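Wednesday, January. Dye bench, Tranwood shop.

Carried on with the black on the Jultow cotton twill. Last batch looked fine on the line but left gray marks on the white test cloth when rubbed damp, so the dye is sitting on the surface. Two changes today: longer soak before fixing, and a second hot rinse with soap.

Cut 9 swatches from the same end of the roll. Numbered the corners with laundry pen before scouring. Scoured all of them together, soda ash and a little detergent, simmered 20 minutes, rinsed until the water ran clear. Water came off yellow, more than I expected for cloth sold as ready to dye. Made a note to ask Adgate if they changed the sizing.

Dye bath mixed at the usual strength, salt in three additions. Bath temp drifted down to the low end twice because the lid on the small pot doesn't seat. Used the big lid upside down with a weight on it, held better after that. Fixer went in at the point marked on the old sheet. Swatches 1 to 4 got the old soak time, 5 to 9 got an extra 26 minutes.

Lifted everything at 3:40 pm. Cold rinse, warm rinse, then the soap rinse. Second soap rinse for the odd numbers only. 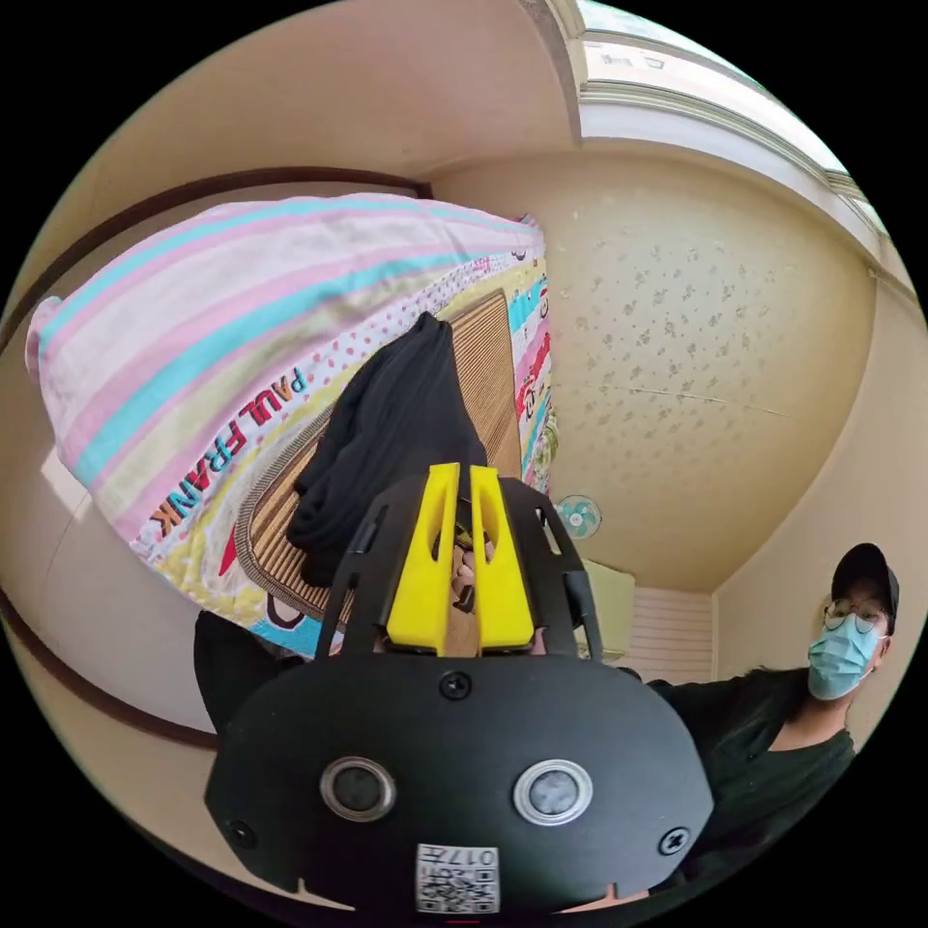 Does the second soap rinse matter if the soak is already longer?

It seems to matter more than the soak does. Swatch 3 (old soak, two soap rinses) marked the white cloth less than 6 and 8 (long soak, one rinse).

Rub test, dry: no marks from any of them. Rub test, damp: 2 and 4 worst, same gray as last batch. 6 and 8 a bit better. Odd numbers faint, 7 cleanest, could only find the mark by the window. 1 has a streak along one fold, probably touched the side of the pot. Leaving it out of the comparison.

Shade is the same on all of them as far as I can tell under the bench lamp. Yevdokiia Ostapchuk thinks the long soak ones lean slightly blue. I don't see it, but she is better at blacks than I am. Will check again in daylight with the Tan reference card.

Shrinkage not measured. Forgot to mark the lengths before the scour.

To do:
Repeat old soak with two soap rinses, same roll, other end.
Try one swatch with three rinses to see if there is any point.
Get a proper lid for the small pot.
Soda ash is low, enough for one more scour.
Strip and rerun swatch 1 if there is room in the bath.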